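3.2 Materials and folding procedure

The item used throughout this part of the study was a small cleaning towel of the kind sold for kitchens and bathrooms. We chose towels over shirts or bed linen for a simple reason: a towel has no front, no sleeves and no seams to line up, so differences in the finished fold come from the cloth and from the way it was handled. All folding was done on a white table with the towel placed directly on its surface.

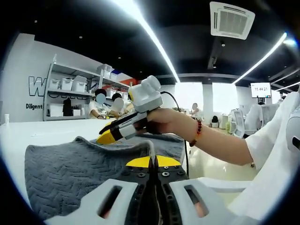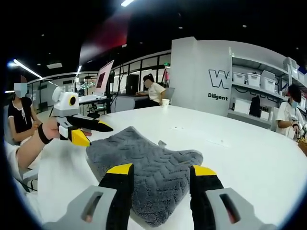
Figure 4. The gray towel with the raised zigzag pattern on the white table: crumpled and partly folded (first picture) and lying flat (second picture).

Each trial started from one of 2 states. In the flat state, the towel was spread by hand and any large wrinkles were smoothed out, but the edges were left as they fell. In the crumpled state, the towel was picked up at its middle, lifted clear of the table and dropped. We did not try to make the crumpled starts match each other. Dadomus, the household routine survey that served as our starting point, treats laundry as if it always arrives flat, and we wanted a set of trials closer to what people find when they empty a basket.

The target was a fold in quarters. The first fold brought one short edge over to the other, and the second fold was made across the first. The person folding could choose which short edge to move. Pressing the fold down with the side of the hand or with a tool was allowed once after each fold. Unfolding and starting over was also allowed, but the trial was then marked as a restart and the time kept running.

Texture turned out to matter more than we had planned for. On a smooth cotton towel, a corner pulled across the top layer slides easily and the two layers can be adjusted after they meet. On a towel with a raised pattern, the ridges of the upper layer tend to catch on those of the lower one. The corner then stays where it was first put down, and pulling it further drags the lower layer along and opens a gap on the far side. Monique Texier, who scored the pilot trials, began noting this as "drag," and we kept her term in the coding sheet.

Drag was scored separately from edge alignment. A fold was scored as aligned if the upper edge lay within 2 cm of the lower edge along its full length. A fold was scored as showing drag if the lower layer had moved from its resting place by the time the upper layer was released. The same fold could receive both marks. Corners that stood up or turned under were noted in a comments column and were not counted as alignment errors, as they usually settled when the second fold was made.

The full set came to 500 trials. Of these, 54 were marked as restarts, and most of the restarts began in the crumpled state. The common cause was a hidden layer: a part of the towel was tucked under itself and was only noticed after the first fold, when one side came out too short. We kept restarts in the timing analysis and report them on their own in the next section.

Scoring was done by Colette Besnard from the coding sheet alone, without knowledge of the starting state. Where the sheet did not allow a clear decision, the fold was entered as unscored. Earlier work on folding by Guérin used a single score for neatness, which combines alignment, flatness and corner position. We tried this during the pilot in May and gave it up, as two folds with the same score could look quite different on a shelf. The Trundley scale, which grades each edge by itself, was closer to our needs, and the alignment rule given above is a shortened form of it.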